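Category: Student Projects / Skin & Body Care

Does the order you put things on your face matter? My lip balm and body butter project

24 Nov 2022
12 comments | 5 shares

OK so first of all, the title is a little misleading, and I'm leaving it because my instructor already signed off on it. I started out wanting to test layering (serum first, oil second, that whole argument) and ended up making a body butter and a lip balm from scratch and having people try them. The layering part got cut down to one paragraph near the end. Sorry if you came for that!

The course is the second-year formulation class at Plostow, where everybody has to pick a product type, make it in the teaching lab, and write up how it held up over time. Most people in my section went for creams. I have made exactly one cream in my life and it separated into something like cottage cheese, so I went for products with no water in them at all. No water means no emulsifier to fuss over, and it also makes the preservative question a lot simpler for a beginner.

What I made

The body butter is shea butter, mango butter, jojoba oil and a little arrowroot powder to cut the greasy feel. The lip balm is beeswax, castor oil, cocoa butter and a tiny bit of vitamin E. I wanted a plant wax version too for anyone who avoids beeswax, so I made a second balm with candelilla. Candelilla is harder than beeswax, and you need less of it, and I did not believe this until my first batch came out like a crayon.

I bought the shea from a small supplier called Huanca, and the mango butter and both waxes came from Vatis. The jojoba was what the lab already had on the shelf. I melted everything in a double boiler on low, and for the butter I cooled the bowl in ice water and whipped it with a hand mixer once the edges started turning cloudy. That cloudy moment is everything. Too early and it just stays a puddle, too late and you get lumps that the mixer flings at your lab coat.

The grain problem

Anyone who has worked with shea knows what's coming. My first batch was gorgeous on the day I made it, like cake frosting, and then a while later it had gone grainy - little hard beads all the way through, sort of like couscous. They melt on your skin, so it isn't harmful, but it feels cheap and no one wants to rub couscous on their elbows.

What I learned from the reading is that shea is a mix of fats that set at different temperatures. If it cools slowly the harder ones clump together first. So for batch two I melted it all the way, poured it into a cold metal bowl and put it straight into the freezer, taking it out to stir. Big difference! Batch two stayed smooth in the cabinet and only got a few beads in the jar I had been carrying around in my backpack in July, which I think is fair.

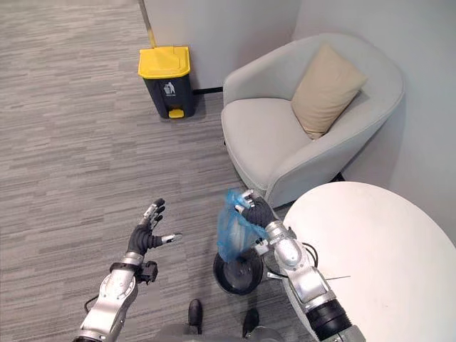 Yellow-lidded pedal bin against the wall, gray striped carpet.

How I tested it

Every jar got a label with the batch and where it was stored. I had three spots: the fridge, a dark cabinet, and a windowsill that gets sun most of the afternoon. I looked at color, smell and texture and wrote down a score each time. The windowsill jars of body butter got soft and then firmed up again over and over, and the smell went a bit like old crayons, which is apparently what early rancidity smells like. The fridge ones were fine but so stiff you had to dig them out with a spoon.

For the lip balms I did a simple melt test, with each tube standing up in a warm water bath until the top started to slump. The candelilla balm outlasted the beeswax one every single time. It also has more shine, and I was surprised how many people liked that. On the other hand it drags a little when you put it on, especially if it's cold out.

Then came the people part. I got 12 classmates to take home samples of both balms and the second batch of body butter, plus a store-bought balm from Jumine with the label covered, so I'd have something to compare to. Everyone patch tested on the inner arm first and I listed every ingredient on the handout. They filled out a sheet with a score out of 5 for feel, scent, how long it lasted and whether they'd use it again.

What people said

The Jumine balm won on scent, easily. Mine had no scent added, so it mostly smelled like cocoa butter and wax, and one person wrote "birthday candle" in the comments box. I'm choosing to take that as praise. My beeswax balm won on how long it lasted. The body butter did great on hands and legs and badly on faces. A few people tried it on their face even though the sheet said body only, and they reported feeling shiny until lunch.

As for layering, I asked everyone to try the butter on damp skin right after a shower and then on dry skin the next day. Nearly all of them liked damp better and said they used less. That matches what you read everywhere. It isn't really proof of anything, though, since they all knew which day was which.

What I'd change

I would weigh the arrowroot instead of going by the spoon. I'd also make more than one jar per storage spot, because when my cabinet jar got knocked over I lost that whole row of the table. And I'd hide which balm was mine a lot better - the homemade tubes had my handwriting on them, so I doubt anyone was totally neutral.

Next term I have to do something with water in it, no excuses. I'm thinking a light lotion with oat extract, and I've already been warned about the pH. If you have a gentle preservative that works well with oat, leave it in the comments please.

Views: 1,543
Filed under: formulation, body butter, lip balm, student work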